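A Day at Werstead Pressing and Distribution
10 November 2019

Werstead opened its doors to the public this weekend for the first time since it started pressing vinyl. I went mostly because two of the rap records I bought this year came out of that building. Tickets were free, but you had to pick a time slot. Mine was the 11 a.m. tour with Siham Zein, who runs the pressing floor.

The building is a long single-story unit behind a tire shop. Parking is on the street. There is a bus, but it doesn't run often on Sundays.

The pressing floor

Werstead has 3 presses, and two were running. Zein walked us through the whole job, from the lacquer to the stamper to the finished disc. A short run for an independent artist is usually a few hundred copies. The biggest order they have filled this year was 3,785 copies of the Nseir album "Vamside," split between black and smoke gray. She said color runs take longer because the machine has to be cleaned out between batches, and the first discs after a change get ground up and reused.

Somebody asked about wait times. If you send in finished masters now, you will have records in April. That is longer than I expected, and it explains why so many mixtapes still come out on streaming first and on wax much later, if they ever do.

We were not allowed to touch the test pressings, but we did hear one — side A of a Fusmont instrumental tape, played through a small pair of monitors at the end of the floor. The low end was cleaner than on the stream. The hi-hats were a little dull.

The office side

After the floor we went through to the offices, where the distribution team works.

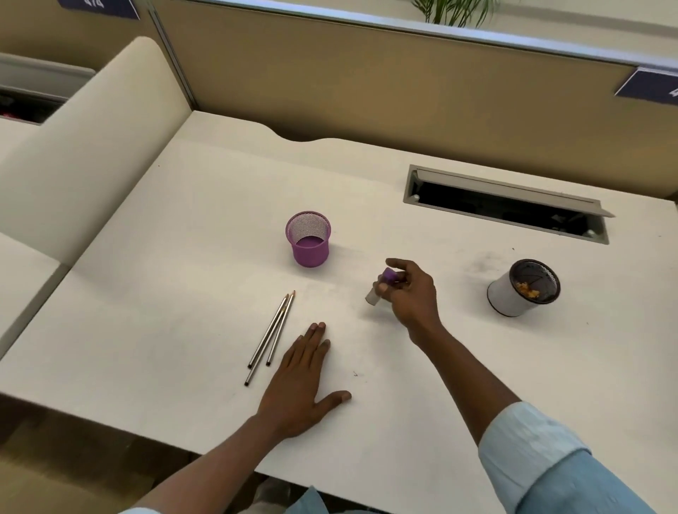

Distribution is a separate business from pressing, and Rania Shboul gave that part of the talk. Her team places releases on the streaming services, sends files to record pools, and mails promo copies to college radio. An artist can use Werstead for one side and not the other. Most of the paperwork is splits: who produced, who wrote, who gets paid for the hook. She told us that missing split sheets delay more releases than anything else, and that producers should get them signed before anyone leaves the studio. The work gets done at plain white desks, and you could walk past the whole department without guessing it had anything to do with music.

Shboul also went over numbers. A new rapper with no label behind them can expect very little from streams alone. One of her artists sold 3,000 download codes at shows over a summer, and that paid for his next two videos. She wouldn't say who it was.

The panel

The panel started late. It was in the break room, with Valentin Furtună moderating. Widad Kanaan, who produced most of "Vamside," talked about clearing samples. She now replays almost everything with live players. Conall Mac Giolla hosts a late-night radio show and gets more links than he can listen to. His advice was to send one song, with a clean version attached, and to put the city you're from in the subject line.

A few people wanted to argue about whether mixtapes still mean anything when everybody charges for them. Kanaan said she uses the word for anything she makes in under a month. Mac Giolla didn't agree, and that went on for a while.

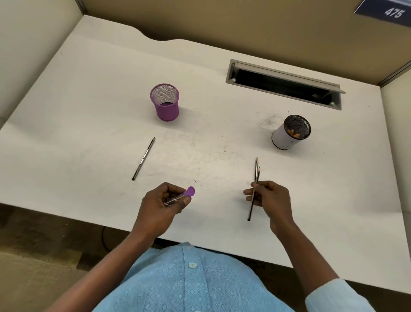
If you want to go

Werstead plans to hold another open day in April. Slots go up on their site, and this one filled quickly. The tour and panel together took me a little over 2 hours. Wear closed shoes, or they won't let you on the pressing floor. There is a small shop by the entrance with overstock records, cash only. I bought the smoke gray "Vamside" and a Fusmont 7-inch with a bent corner on the sleeve, marked down.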